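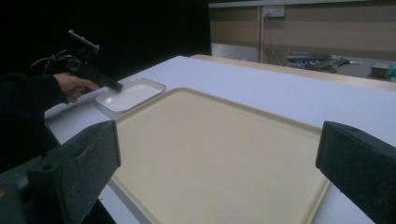
Why Does Cafeteria Soup Go Cold So Fast?
My project report for Intro to Food Studies, Cirnley campus

Print this page | E-mail this page
3 comments

So I picked soup because I eat it nearly every day at the Salminen dining hall, and by the time I find a seat it's lukewarm. I wanted to know if that was me being slow (possible!) or the bowls.

My partner Omid Hosseinzadeh and I borrowed a kitchen thermometer and tested three kinds of bowl: the thick ceramic ones, the thin plastic ones and a paper cup with a lid. Same tomato soup every time, same ladle, and we took a reading after 10 minutes at the table by the window. We did the whole thing in March, when that side of the room is pretty drafty — I'd pick a different table next time.

The paper cup with the lid won easily. What surprised me was the ceramic. I figured thick meant warm, but the bowls come off a cold shelf and they soak up a lot of the heat right away. When we rinsed one in hot water first, it did much better than the plastic.

I also talked to Godelieve Bosman, who runs the lunch line. She told me they used to keep the bowls in a warming cabinet, but it broke and the replacement went to the Trarneck building instead. She'd love to have one again.

Problems: Omid started one of the timers late, so we threw that run out and did it over. We also stirred some bowls more than others before we caught on that stirring matters.

If I had more time I'd try chili, and I'd test lids on all the bowls — my guess is the lid does most of the work.

Share (10)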